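Open House at Moodley

I took a day off in September to go to the open house at Moodley, the robot lab out past the rail yard. My brother-in-law had signed up and couldn't make it, so I used his spot. I don't work in automation. I run the dish room for a school district, and I wanted to see how close anybody is to doing what my crew does.

Check-in was at the loading dock. They gave me a badge with the number 229 on it and told me to wait for the group ahead to finish. There were 17 of us in my group, mostly students and a few people from a packaging company. Parking was free, but the lot is small, so come early if they do it again next year.

The first stop was a talk with slides. It ran long. The second stop was a table of bowls, and I stayed there for most of the visit.
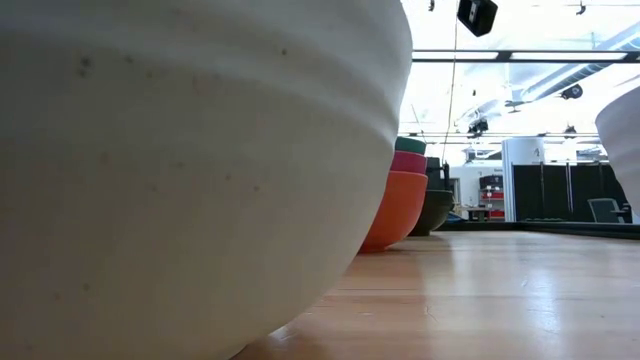 Bowls on the table at the Rasine station, three of them stacked.

Rasine is their name for the project. The job is to pick up a bowl, set it inside another one, and later take the stack apart again. That sounds like nothing. In my kitchen a new hire learns it in a minute. The woman running the station told us they had been working on it for 3 months and had over 100 hours of practice runs saved.

She said bowls are hard for a few reasons. The rim is the only good place to grab, and a bowl grabbed by the rim wants to swing. If it comes down a little off center it catches on the one under it. Glossy ones also reflect the ceiling lights, and that can throw off the cameras. I asked about bowls that stick together, which is our biggest headache with plastic, and she said they had not tried it yet.

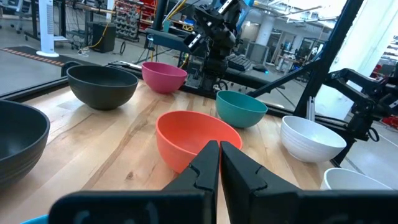 Photo: Moodley open house handout

The gripper has two fingers that come to a point, and I had expected something softer, like a rubber hand. They had another kind in a case by the door, made by a company called Ivel, but it wasn't hooked up.

When our turn came we watched a few rounds. It was slow. One bowl took longer than I would give a person for a whole rack. It also dropped one, from low down, and the bowl was fine. After that it went back and got the same bowl on the second try, and a couple of the students clapped.

I asked what it would cost to put something like this in a school kitchen. The answer was that they don't sell it and don't plan to for a while. Fair enough. Someone from the packaging group asked about Grurkari, which I gather is the software side, and I didn't follow much of that conversation.

We finished a little after 3 in the afternoon. Coffee and sandwiches were set out in the front hall, and the sandwiches were good. I signed up for the mailing list and got home before the traffic.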